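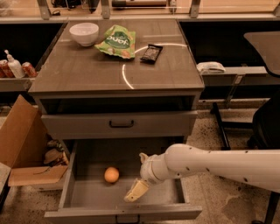
Noémie Gill would like it recorded at the outset that the drawer is harder than it looks, and that any school intending to buy the Pustico practice cabinet should set aside far more time for the lower drawer than the supplier's booklet suggests. Her note reached us while this review was being prepared and we are content to let it stand first. Our own findings agree with hers on the main point and differ on two smaller ones.

The Pustico is a two-drawer cabinet sold to schools, colleges and clubs for use in pick-and-place exercises. The robotics club at Vidumthorpe College used one from the start of the spring term until July, in preparation for the household tasks round of the Charbonneau Student Challenge. The club's robot was already in service and forms no part of this review, except where its performance was affected by the furniture.

Construction and finish

The unit is grey, with a dark brown wood-grain top and a black bar handle on each drawer. It arrived assembled, apart from the handles, and was in use on the same afternoon. The drawers run smoothly and the lower one opens far enough for an arm to reach in from the side, which is how the students prefer to work. After two terms neither drawer has dropped or begun to stick.

The inside of the drawers is light grey. This suits the vision side of the work very well when the object is an orange, and the younger members had reliable detection within their first few sessions. Pale objects are another matter. The club's white bowl gave a great deal of trouble when placed in the drawer, and was in the end kept for exercises on the top.

The top itself is our main criticism. Its surface reflects overhead light, and the resulting bright line can pass close to whatever has been set down. Dark, flat objects suffer most. A snack bar in a black wrapper was missed so often in the early trials that several students believed their code to be at fault, and a good deal of sound work was rewritten without need. A matt top should be offered. Until it is, clubs are advised to vary the position of the cabinet under the lights before altering any software.

Use in the club

The Charbonneau rules require each team to submit a log of its practice attempts. The students carried out 2,202 attempts with the cabinet, of which 283 were set aside owing to faults in recording. The remainder were divided between tasks on the top and tasks in the lower drawer. The upper drawer was used only for opening and closing.

Progress on the top was steady throughout. Progress in the drawer was slow. The gripper must come down past the side walls at a suitable angle, and a round object will roll if it is touched before the fingers are properly placed on either side of it. Most teams solved this by approaching from the right and pausing above the floor of the drawer before the final movement. One team chose to push the orange into a corner first. The method was allowed by the rules and proved dependable, although it was not quick.

Crumpled snack bags were the most useful test objects after fruit, as no two attempts present the same shape. The booklet recommends rigid blocks for all exercises. We do not share that view, and would encourage staff to move on to ordinary groceries as soon as the basic movements are safe.

Comparison with the Kemis unit

The college also owns an older Kemis cabinet of similar purpose. The Kemis has a duller top, which is to its credit, and knob handles, which the gripper finds difficult to hold. The Pustico's bar handles are much the better arrangement for beginners. The Kemis is lighter and tends to shift across the floor when a drawer is pulled with any force. The Pustico stayed where it was put.

Points of difference

Ms Gill considers the booklet unsuitable for pupils under fourteen. Our younger members managed it with some help from staff. She also recommends removing the upper drawer to save wear on the runners. We found no wear that would justify doing so, and the closed drawer front is a fair obstacle for teams planning the path of the arm.

Recommendation

The Pustico practice cabinet is recommended for clubs which already have a working arm and wish to move beyond tabletop exercises. It is less suitable as a first purchase. Replacement handles may be ordered separately, and the supplier sent ours within the week. The college intends to keep the unit in service next year and has asked for a price on a second.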